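Notes from the pond

The allotment pond at El Khatib Gardens has now been with us for two summers, and I am asked to report that it still contains water. This is more than could be said in its first July, when the liner sprang a leak and we spent three weeks tending what was, to all intents, a damp hole with a bench next to it.

The new liner came from Korport, who promised it would outlive the lot of us. Given the average age on the top plots I thought this a touch personal, but it has held so far. It takes 2970 litres to fill, and if you want to know how we arrived at that figure, ask Dionysis Psarras, who stood over the meter with a notebook and would love to be asked.

The bill for the pump was £600. Several members have written to me about this, one of them twice. The old pump, a Stusik, made a noise like a man clearing his throat before a speech, and did so all night. The new one is silent, so people now complain that they can't tell if it's on. It's on. Put your hand in front of the outlet if you doubt me.
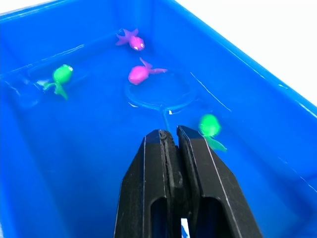 Duckweed is the other matter. We were told that a little of it would keep the water cool and give the frogspawn some cover. By the middle of June you could have rolled it up and sold it as carpet. If you have ten minutes to spare after watering, please skim some off and leave the heap by the edge overnight, so that anything living in it can walk home. Then it goes on the compost. It does not go in the water butt on plot nine, and whoever thinks otherwise should know that plot nine has worked out who they are.

Newts have been seen, by me, at dusk. I mention the witness only because the last newt reported turned out to be a bit of hosepipe.

A word on fish. We have talked about this before and the answer is still no. Goldfish eat tadpoles, and they don't stop when they're full. If yours has outgrown its bowl, Odex Aquatics on the ring road will sometimes take one in, though ring first and don't just turn up with a bucket.

The reeds want cutting back in autumn. Bring your own waders, as the shared pair has a hole in the left foot.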